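Play kitchens talk, Stiltstead, after the tea break
Speaker notes, keep it under ten minutes

Open with the claim. Sellers say a toy kitchen teaches children to cook. I have read the Dikora leaflet and the Kindale one, and I can't find a scrap of proof in either.

Ask the room: who here learned to cook from a plastic strawberry? Wait for hands.

Money next. The Miranda set has 391 pieces. Does any child need that many? My guess is that most of them live under the sofa by December.

Now the slides. Leave them up and let people look. 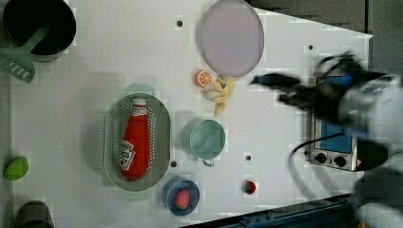 Pot, spatula, colander, plate, bit of fruit: plenty for an afternoon.

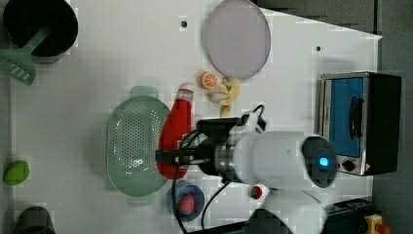
One parent at the last talk told me I was being too hard on the stuff, that her son had never touched a real colander until he had a toy one, and now he wants to rinse everything in the house. Fair enough. Still one boy, though, and rinsing isn't cooking.

Point to press: sorting, pouring, pretending to serve. I'll grant all of that. Cooking I won't grant.

If asked about real pans for small children, say yes, light ones, no lids.

Skip the storage section if we're running late. Questions, then hand back the clicker.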